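Okay friends, a few of you asked how I finally started sleeping through the night after moving to Stengate, so settle in, this is going to be a thread (sorry, you know how I get)

First thing I did was stop fighting the clock. I used to lie there from 2 a.m. on doing math about how much sleep I could still get, and all that ever got me was tired and good at subtraction

My neighbor Waraporn Rattanakul told me to get up, sit in the kitchen with the lights low and read something dull until my eyes got heavy. I picked a 454-page history of the Grastgate canal and I'm still on chapter five, bless it

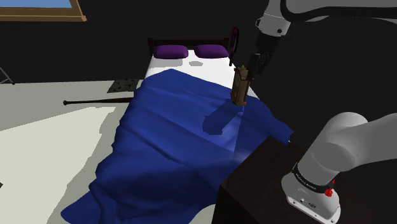
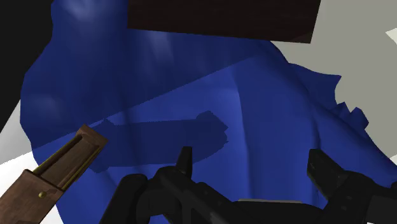
Blue blankets forever, by the way

Do you still drink coffee?

One cup, before 10 in the morning, and then it's mint tea for the rest of the day. I thought I'd miss the afternoon one terribly and I did, for five days, and then I kind of forgot about it

The other big thing was getting up at the same hour even after a rotten night -- I hated this so much in June, I can't even tell you. But by the end of the month I was yawning at ten like my grandmother used to

Anyway, tell me what works for you, I love hearing all of it, even the weird ones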